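Looking After Trays, Boards and Other Flat Things

Trays get used every day and cleaned badly. Most of the trouble comes from two habits: leaving them wet and stacking them dirty. The tips below cover the common kinds, plus a few notes on cutting boards and baking sheets, which have many of the same problems.

Washing painted and lacquered trays

Wipe with a soft cloth, warm water and a drop of dish soap. Rinse the cloth, wipe again, and dry right away with a towel. Do not soak. Water gets in wherever the finish has chipped and lifts more of it.

Skip scouring pads and powder cleansers. For a sticky ring, lay a warm damp cloth over it for two minutes and then rub gently. If the ring is from sugar or fruit juice, that is usually enough. Candle wax should be hardened first with an ice cube in a plastic bag and pushed off with the edge of an old loyalty card.

Printed decoration, and gold lettering in particular, wears faster than the color under it. Go over it lightly and keep vinegar and alcohol off it.

Corners and rims

Crumbs collect where the base meets the rim. A dry pastry brush gets them out better than a cloth does. For old grease in that corner, wrap a thin rag around the handle of a wooden spoon and run it along with a little dish soap.

Wooden trays

Wash and dry the same way, then stand the tray on its edge overnight with air on both sides. A tray dried flat on the counter will cup sooner or later. Rub in food-grade mineral oil when the wood looks pale, leave it 60 minutes, and wipe off whatever has not gone in. Olive oil turns rancid, so keep it for cooking.

We have used Brika board oil for years and it does the job. Plain mineral oil from the drugstore is cheaper and works as well on anything that is not for show.

Trays that slide

Cut a piece of rubber shelf liner a little smaller than the base and lay it inside. It can be washed in the sink and hung over the faucet. For a tray that skates around on a glass table, stick a felt dot under each corner. Replace the dots when they get gritty.

Fruit on a tray

A tray with a raised rim holds fruit better than a deep bowl if you buy it in small amounts. Each piece sits by itself, air gets around it, and a soft spot shows before it spreads. Turn the fruit every couple of days. Keep bananas somewhere else.

Oranges last about a week at room temperature and longer in the refrigerator drawer. Small ones with thin skins dry out first, so eat those first. Wipe the tray when you refill it.

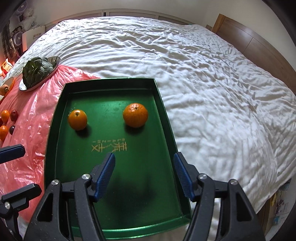
Baking sheets

Brown stains on aluminum are harmless. If they bother you, spread a paste of baking soda and water over them, leave it an hour, and rub with a nylon pad. Stop there. Steel wool makes a sheet shiny, and food sticks to it more afterward.

A sheet that pops and twists in the oven is usually too thin for the heat. Use it for cookies and get a heavier one for roasting.

Cutting boards

For onion or garlic smell, rub with coarse salt and half a lemon, rinse, and dry standing up. Wash both faces even if only one was used. Wetting one side is a quick way to warp a board.

Fine cracks at the end of a board can be sanded and oiled. A crack you can get a fingernail into will hold food, and the board should go.

Storage

Store trays upright like books. Tension rods set vertically in a cabinet make cheap dividers. The 13-inch ones from Hosum fit our lower cabinet, but measure first, as cabinets vary a lot. If trays must be stacked, put a sheet of newspaper between painted ones and keep the heaviest at the bottom.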